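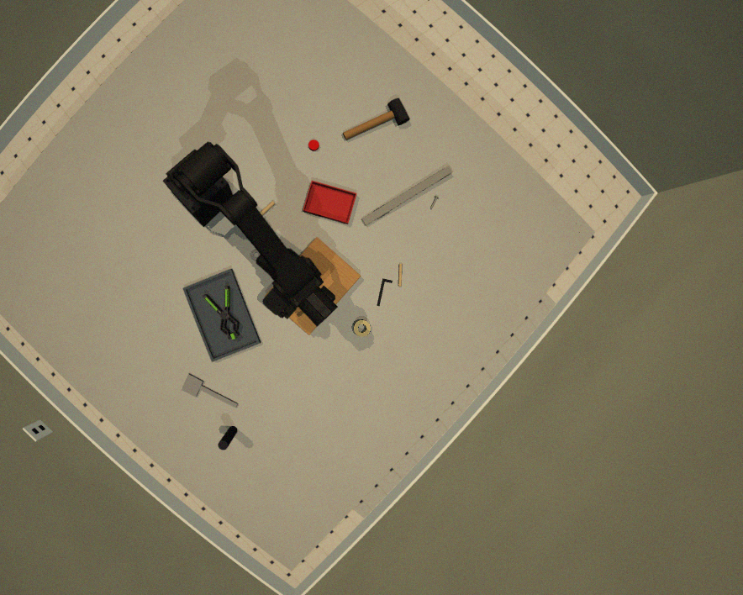

How do you get a soil sensor to report every hour for years on a pair of AA batteries?

You let it sleep. The sensors at Sadside, a fruit farm spread over two valleys, spend nearly all their lives switched off apart from one tiny timer. They wake up, take a reading, send a few bytes over LoRaWAN and go straight back to sleep.

The farm's network engineer, who built the whole thing over two winters, is happy to talk about those few bytes for as long as you'll let her. "My first payload was plain text," she says. "It had the word temperature in it, spelled out! I was so proud of it. Then I worked out what it was doing to my airtime and went a bit pale."

Her current message fits moisture, temperature and battery voltage into six bytes. Temperature goes out as a whole number in tenths of a degree and gets divided again by a decoder on the server. "It's the loveliest bit of the job, I think. You get to ask what the grower really needs to know, and then you throw everything else away."

There are 50 sensors in the ground now, up from 25 in the first season, all on a board from Dikov that she picked mainly for its low sleep current. The gateways are Fawzy units, one on the packing shed and one on a mast at the top of the east slope. The mast was the big win. Before it went up, the lower orchard had to shout at the slowest data rate, and batteries there were going flat by March.

The messages arrive by MQTT and go into Gokurer, the small dashboard she wrote herself. It has 700 lines of code and she is cheerfully rude about most of them (the charts, she says, are "held together with hope"). But the growers use it every morning at six, before the irrigation is set, and that still delights her.

What about sending messages the other way, down to the sensors? She tried it, and loved it, and then cut it right back. Each downlink ties up the gateway, which can't listen while it transmits. "I had every node asking for a confirmation. Every single one, every hour! So the gateway was busy saying thank you and missing the next reading." These days a downlink only goes out when she wants to change a reporting interval.

Next on her list are valve controllers, which will need to listen far more often and will run from small solar panels with a 3,000 mAh cell behind each. She has one on the bench already, clicking away beside the kettle.

Her advice to anyone starting out is to build a single node and put it somewhere awkward. "Bottom of the garden, behind the shed, in the rain. Leave it a month and read the logs. You'll learn loads, and it's such good fun when the first packet comes in."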